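Home | Forums | Home Automation | Chores | Search

Litter scooping with an arm: is it a solved chore yet?

benchrow_29
I've been following tabletop litter work. The grasp gets solved with grip tape on the handle, which is a fixture. Yonex wrap gives the jaws something soft to close on.

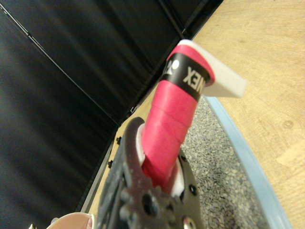 Photo: Zinham Robotics Log

A Ferkia arm at our shop needed the same treatment on every hand tool. Bare plastic rolled in the jaws under load.

Liu_mech
Disagree that it's a cheat. People wrap handles too. My complaint is regrasping. Once a small round part is lying on the wood next to the finger, you need a clean approach angle. 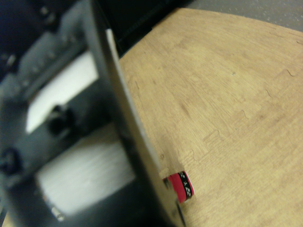 zadach fan: Regrasping is a planning problem and mostly done. Force is what's left. Clumps stick to the pan and the scoop skates over them.

benchrow_29
Agree on force. Layout helps more than people admit - pail against the tray, lid already up, short transfer.

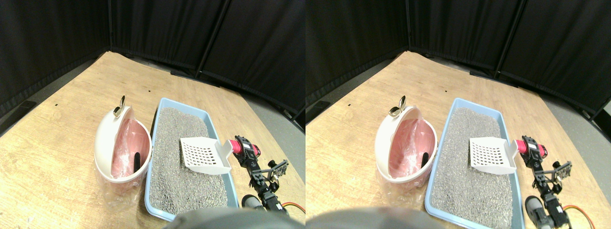
Scoop on the litter, liner pail alongside.

Liu_mech
Fine, but my tray at home is in a closet. I'd want 100 scoops on a floor tray before calling it a chore done. We logged 12 on ours and stopped to rework the wrist mount. Loose ends on the wrap bother me as well - a strip sticking out past the handle will find the litter eventually.
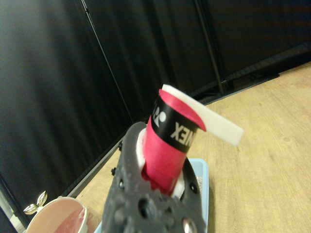 oldgantry: Trim it and move on. A sifting box costs less than one servo and has no grasp to plan. I'd put the arm on dishes.

benchrow_29
A sifting box doesn't tie the bag.

14 replies hidden | Shares: 29 | Comments: 600

Related threads
Zadach wrist mounts: torque under side load
Ferkia arm, shop-floor sweeping
Grip tape or molded handles?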